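White marks on a pale table top, oil or wax?

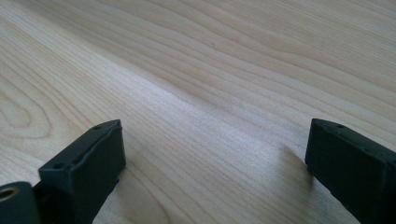

Hi all, hoping someone can talk me down before I do something daft. We bought a table from Fothergill in June, pale wood, sold as "oiled" with no other information on the label. It's lovely but we've now got a couple of faint white rings down at the window end where somebody (me) put a mug down. My mum says rub mayonnaise on it. My neighbour says sand the whole lot back and start again, which seems a bit much for 2 rings! I've got half a tin of Terkness hardwax oil left over from doing the shelves, would that do? I don't want one shiny patch in the middle of a matt table. Also we've got people coming at Christmas so I can't have it out of action for weeks.
posted by palewoodpanic, Dec 1, 2020

mugsandcoasters
Mayonnaise worked on my nan's sideboard but that was varnished and dark and the kitchen smelt like a sandwich for days. I'd just put a plant on it.

oldbenchhand
Don't sand the lot, please. White rings are usually damp sitting in the finish and haven't got down to the wood, dark ones are the real nuisance. Leave it alone for a few days in a warm room first, I've had them go on their own.

If they're still there, try a bit of the oil somewhere that doesn't show. Underneath is no good for judging the colour as they often don't finish it the same, so I use the edge nearest the wall. Leave it overnight. Some oils turn pale wood yellow and you can't get that back without a lot of elbow grease. The Terkness one comes in a clear and a "natural" and I can never remember which is which, so check your tin.

Then very lightly go over the rings with a fine pad, along the grain, never in circles. I've got a 2000 grit one for this, my brother-in-law swears by 4000 but I think he's just polishing at that point. Wipe it down, put on far less oil than you think, leave it 20 minutes and buff off every bit that's left. Do the whole top if you can face it and you won't get your shiny patch. I'd give it about a week before the tablecloth goes on.

And lay the oily rags out flat outside to dry, don't scrunch them up in the bin, they can catch fire by themselves.

Korholm_Kev
is it definitely oiled? mine from Merinach said oiled and it was lacquer. drip of water on it, if it beads up for ages it could be lacquer and the oil will just sit there going sticky. ask the shop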